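Wernden Weekly sold to Fornico, what now for Katine?

papertrail_k
So it is confirmed this morning. Radwan is selling the Wernden Weekly and the Katine gardening magazine to Fornico. The notice to subscribers says 8 titles change hands in total and all staff will get an offer. I have subscribed to Katine since I moved to this country and I learned much of my English from it, so I am a little worried.

oldinkwell
Staff "will get an offer" can mean many things. Same desk, same pay? Or a desk 2 hours away?

papertrail_k
The notice does not say. It says only that the printing stays in Wernden until August.

mossgate
I think you are both too gloomy. Radwan had no interest in magazines any more, they put all their money in radio. Fornico at least owns a press.

oldinkwell
Owning a press did not help the last paper they bought. It went from weekly to monthly and the letters page disappeared.

mossgate
That paper had 440 paying readers. Katine has more than 3,000. You cannot compare them.

papertrail_k
With respect, mossgate, the number of readers is not the whole question. The advertisers in Katine are mostly small nurseries, and if Fornico sells the pages as one package for all titles, they cannot pay for it.

mossgate
Fair point about the nurseries. I still prefer a printer as owner.

tern_and_tide
Does anybody know if existing subscriptions are honoured? I paid for two years in spring.

papertrail_k
Yes, it is in the second paragraph of the notice. They continue until the end date, with the same price. For renewals they will write to us separately, and I would wait for this letter before you change anything at your bank.

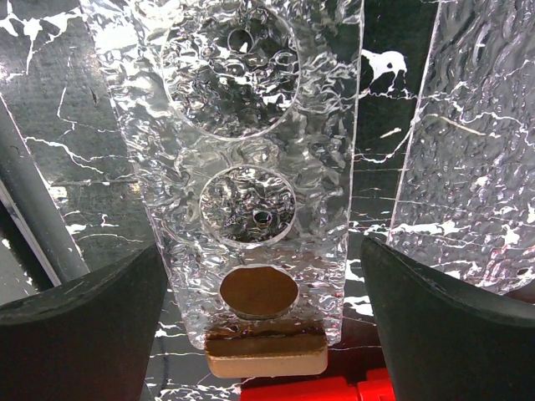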